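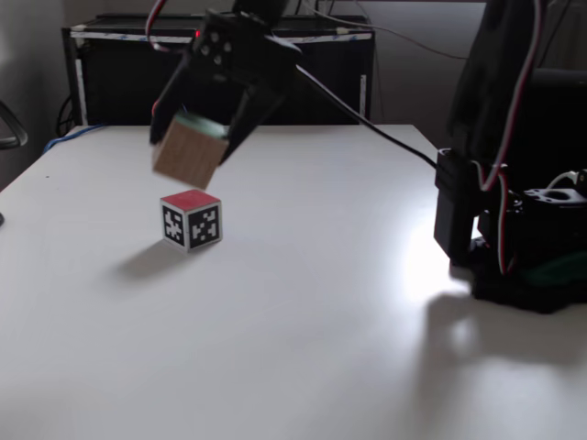 # Getting paper patterns to stay flat on small wooden cubes (and a clean painted top)?

**plerero_attic**

Hi all! I'm making a set of little cubes for a sorting game at home. The look I'm after is the one with the red top and the black and white squares on the sides. I bought a bag of plain wooden cubes (41 of them, an odd number that I can't explain) and so far I've finished 4, and I don't love any of them.

What I've been doing: sand a little, paint the top with red craft paint, let it dry overnight, then print the patterns on regular printer paper, cut them out with scissors and stick them on with white school glue. Two problems. The paper bubbles in the middle, even though I smooth it down with my thumb. And the red creeps over onto the sides, so if my paper square is even a hair too small there's a pink smudge showing all the way along the edge.

I'd also like the patterns to stay non-shiny. I tried a glossy sealer on one and under the lamp half the squares just vanish in the reflection. My table is white too, so it's bright enough in here already.

Is there a better glue, or am I just bad at this? I'd like to keep a few cubes plain as well, so bonus points if somebody knows whether bare wood needs anything on it if it's going to be handled a lot.

---

**clillberg41**

glue stick

---

**doublesided_dora_no**

You're not bad at it, you're using wet glue on thin paper! I did the same thing with a batch of alphabet blocks one December and they looked like tiny waterbeds. White glue has a lot of water in it, the paper swells, and then it dries with the bubble baked in.

What worked for me was full-sheet sticker paper, the matte kind. You print on it, cut it, peel it and press it down from the center out. If your printer is an inkjet, leave the sheet alone for about 20 minutes before you touch it (black smears like crazy, ask me about my sleeve). Then I go over each face with the back of a spoon, through a scrap of paper so I don't scuff the ink.

Cut with a craft knife and a metal ruler instead of scissors. And make the square a tiny bit smaller than the face on purpose, with a thin white border all the way around the pattern. An even border looks planned, and a corner that hangs over the edge will get picked at by whoever's playing, usually within the hour.

For the red: wrap low-tack tape around all the sides right up to the top edge, rub it down hard, and use a nearly dry brush. Three thin coats. Pull the tape while the last one's still a bit soft. If some has already gotten onto the sides, a few strokes of 220 grit will take it off, just keep the cube flat on the sandpaper and move the cube, or you'll round the edges over.

I'd skip the sealer unless they're going to get sticky. If you do want one, get matte spray and do two light passes from farther back than feels right.

---

**codthorpe_shed**

Agree with most of the above, except that sticker paper didn't hold for me on raw wood. The corners lifted on 13 out of 20 blocks after a summer in a hot room. Wood dust was probably part of it, I didn't wipe them down very well. What I do now is brush one thin coat of clear matte medium on the bare face, let it dry completely, and then put the sticker on. Haven't had one lift yet, but I've only done one set that way.

On the plain ones: leave them bare if you like the pale color. Any oil will turn them yellower. I rub mine with fine sandpaper, wipe with a barely damp cloth, let them dry and sand once more when the grain stands up. They do get grubby over time and then you just sand them again.

Also, print one spare sheet of patterns on the same day as the rest. My second batch of black came out slightly brown and it drives me up the wall.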